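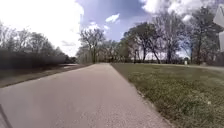
Comprei o kit de chassis Gitel em abril, para um robô de exterior que estamos a montar na oficina partilhada de Saithong. Já tinha feito dois robôs pequenos de interior e queria uma base com rodas a sério, capaz de andar em caminhos de parque e levar uma câmara.

A montagem demorou 11 horas, repartidas por várias noites. O manual tem 46 páginas e é claro até à parte elétrica, onde falta um esquema completo. A Siriporn Wattanapong, que já tinha montado um igual, explicou-me a ordem dos conectores do controlador – no manual, dois deles aparecem trocados. Os parafusos vêm em saquinhos numerados e sobraram-me 6. As peças de alumínio encaixaram sem lima, menos o suporte do para-choques, que precisou de um furo alargado.

O controlador Flomel aceita comandos por porta série e tem uma biblioteca em Python razoável. Os exemplos são poucos e estão desatualizados. Perdi uma noite inteira com a calibração dos codificadores até perceber que o sentido da roda esquerda se define num ficheiro à parte.

Na rua, em betão liso, a base anda direita e com pouca correção. Na gravilha solta o erro da odometria cresce depressa e convém baixar a velocidade. A relva curta passa bem, mas gasta mais bateria. Com a carga completa consegui 30 minutos de andamento contínuo, menos do que eu esperava.
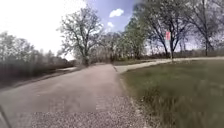
Bifurcação do caminho, com gravilha em primeiro plano e o ramal claro à direita.

A suspensão é dura. Em piso irregular a câmara treme e a imagem sai arrastada, por isso acabei por pôr borrachas entre o mastro e a placa superior. Melhorou um pouco. A Duangjai Panyasiri usa um mastro mais curto no dela e diz que chega.

O apoio da loja Rarkadcombe respondeu no dia seguinte e mandou um cabo novo sem discutir.

Pontos a favor: chassis rígido, peças bem cortadas, apoio rápido.
Pontos contra: esquema elétrico incompleto, suspensão dura, bateria curta.

Voltava a comprar, mas encomendava logo a segunda bateria.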